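Power liftgate on my Hodari stops halfway and comes back down

October
Posted by Yoon-hee Lim

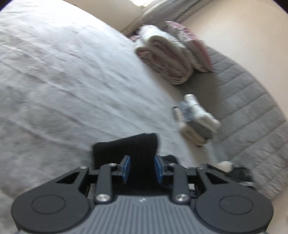 Photo: Yoon-hee Lim

Hi all, hoping somebody has run into this one. I have a Beltier Hodari (the small SUV, bought used, a little over a year in my driveway now) and the power liftgate has started acting up. I press the button on the key, it beeps, it goes up to about chest height, then it stops, beeps three times and comes back down. If I grab it and push, it'll go the rest of the way and stay put. In the afternoon when the car's been sitting in the sun it works fine almost every time. At 7 in the morning, forget it!

Things I've tried so far: a new battery in the key fob, wiping down the rubber seal all the way around, and holding the button on the gate until it beeped (I read that somewhere and have no idea what it did). The owner's manual only says to "see your dealer." The dealer wants to replace both struts plus the motor, and I'm not spending that kind of money on a door. Is there something cheaper I should look at first? I can turn a wrench but I don't have a scan tool.

Seo-ah Gil

Okay, so I had this exact thing on mine, same beeps and everything. It's most likely the struts getting weak. The gas inside doesn't push as hard when it's cold, so the motor has to work more, and the car decides something is in the way and sends the gate back down. That would fit with yours behaving in the sun.

Before you buy anything, try resetting the height. Open the gate by hand all the way, then hold the button on the edge of the gate until you get one long beep. Close it by hand and try the key again. You may have set it to a lower stop by accident when you were holding the button before, so do this first, it's free.

If it still drops, check whether your left side is the motor side. On mine the left one is powered and the right one is a plain gas strut, and all I replaced was the plain one. I got a Kornico and it took me maybe half an hour, with a 16 mm wrench and a flat screwdriver for the clips. PLEASE have a second person hold the gate up, it is way heavier than you'd think once a strut is off. Mine's been good for 2000 miles or so.

hatchback_gil

same problem on my old one, I just turned off the power gate in the settings menu and open it by hand now. works great lol

Trailhitch19

I'd look at the wiring too. There's a rubber boot at the top corner where the wires go from the body into the gate, and they can crack in there from bending. Pull the boot back and look for bare copper. If your rear wiper or plate light has been flickering, that's where I'd start.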